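ホワイトボードと白天板に残る薄い跡と固着物の落とし方
閲覧 1583 コメント 11

Danai Panagiotou
共用の作業室で、白い天板の机と小型のホワイトボードを使っています。板を机に寝かせて書く人が多く、マーカーの線が天板にはみ出します。乾拭きでは薄い灰色の曇りが残り、接着剤と思われる固い点もあります。現在の手順は次のとおりです。

1. 固着物を木のへらで押す
2. イレーザーで乾拭き
3. 水拭き

へらは平たい木の棒で、金属スクレーパーは傷が心配なので使っていません。
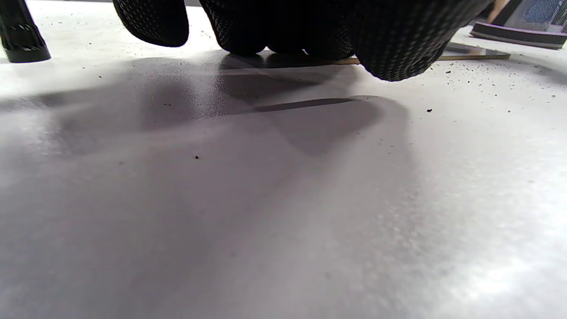
木の棒と天板。作業は手袋着用。

ボードのほうは縁に沿って跡が残りやすく、面の中央との差が目立ちます。天板とボードで同じイレーザーを使ってよいか、また曇りに有効な溶剤があれば教えてください。天板の材質は型番が不明で、購入は5月です。
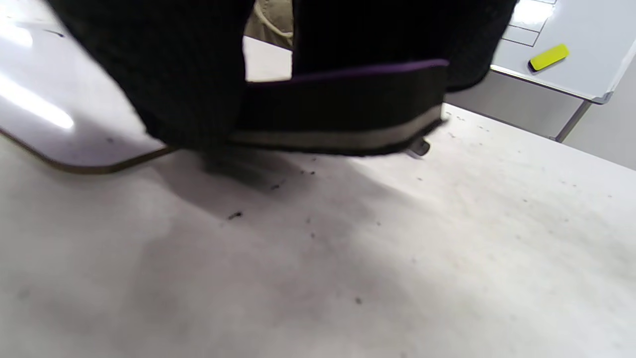
茶色い縁の付いたボード。光の反射がある部分は曇りの判別が難しい。

共有 22

Bram De Graaf
原因は二つに分けて考えたほうがよいです。

曇りについては、イレーザーの拭き面に溜まった粉の再付着をまず疑います。白い紙の上で軽くこすり、灰色の筋が付くなら拭き面の洗浄か交換が必要です。水洗いの可否は製品の表示に従ってください。洗った場合は完全に乾かしてから使います。湿ったまま使うとインクが伸びます。

天板とボードの兼用は勧めません。机には接着剤の粉や細かい砂が乗るので、それを拾った拭き面でボードをこすると微細な傷が入り、以後そこにインクが残ります。

溶剤はイソプロピルアルコールを布に少量取り、目立たない隅で試して、艶の変化がなければ全体に使います。アセトンやシンナーは樹脂系の天板を侵すことがあるため避けてください。換気と火気にも注意が必要です。

木のへらは妥当です。先端が毛羽立ったら切り落とし、角度は寝かせ気味にします。

共有 11

Nayeli Benavides
うちは消しゴムで落としてます。机だけ。ボードでは試していません。

共有 0

Cristian Quintero
Bramさんの説明に補足します。イレーザーの持ち方でも結果が変わります。上面が紫、胴が黒のフォームで、底に薄い灰色の拭き面が付いたブロック型の場合、端だけを強く押すと反対側が浮き、接触面積が減ります。

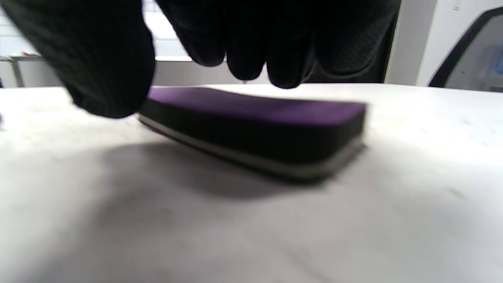 紫と黒のイレーザー。左端を親指で押さえており、拭き面の左端がわずかに浮いている。

全面を均等に当て、一方向に引きます。往復させると粉が戻ります。縁の部分はイレーザーでは届きにくいので、折った布で別に拭いてください。

手袋についても一点。滑り止め付きの編み手袋は、溶剤作業には向きません。編み地は液を通すので、アルコールを使う工程だけ耐溶剤性の表示がある手袋に替えます。

共有 22

Danai Panagiotou（追記 18/12/2022）
紙で試したところ灰色の筋が出ました。拭き面が原因の一つのようです。机用とボード用を分け、アルコールは天板の裏側で試してから使います。固い点はまだ二か所残っています。

コメント 2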